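I've been using the Timholm Family Devotional Kit with my fourth graders since July, and I like it enough to tell every parent and teacher who will hold still for two minutes!

It comes as a box of 300 cards, a leader's guide and a cloth bag for drawing the day's verse. Each card has a short passage on the front, and the back has a prayer prompt plus one question you can ask a nine-year-old without getting a blank stare. We do ours right after attendance at Mollthorpe Christian School, before anybody has opened a math book, and the kids beg to be the one who reaches into the bag.

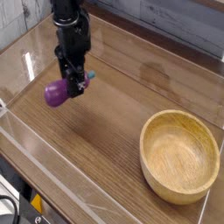
Purple play food with a light blue tip, held over a wooden tabletop.

What surprised me most is how well the questions are written. The card on Ruth asks, "When did you stay with somebody even though leaving was easier?" and we talked straight through to snack. My quiet ones talked too – one boy told us all about sitting with his grandmother in the hospital, and then three others wanted to pray for her. I had planned to do spelling.

The guide is the weaker half. Borance, the publisher, sorts the cards by book of the Bible, and I wish there were an index by theme (forgiveness, fear, being new at school) for those mornings when you know exactly what the class needs. I ended up making my own on notebook paper. The cards are also a bit thin, and ours have soft corners already.

Still, I bought a second box for home, where we read one at supper. The Daly edition has the same cards with larger print, if you have grandparents at the table. Get the larger print if you're on the fence – I borrow my neighbor's copy whenever I've lost my glasses.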